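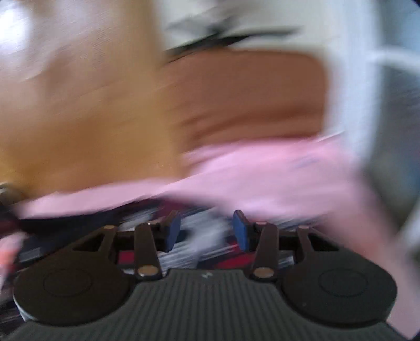

Stondero hand-demonstration project, working meeting
Burkport, Wed 14 June
Present: Z. Ciobanu (chair), D. Petrenko (minutes), two operators from Simard

1. Minutes of last meeting
Approved without change.

2. Cloth task, hand-held gripper
Petrenko reported 72 demonstrations recorded against a target of 100. Of these, 32 are flagged for motion blur during fast wrist turns - pose tracking drops out in most of them. Ciobanu asked that flagged runs be kept in a separate folder and not deleted. Agreed.
Operators to slow the approach and pause with the jaws open before each grasp.

3. Fingertip pads
Blue pads stay in use. Simard asked for a softer set. Deferred until grip data is in.

4. Remote control
Drondutico has not confirmed delivery of the second leader arm. Remote sessions moved to September.

5. Actions
Petrenko: re-record flagged runs, starting with folding.
Ciobanu: write to Drondutico about the arm.
Simard: send pad hardness values.

Next meeting to be set by email.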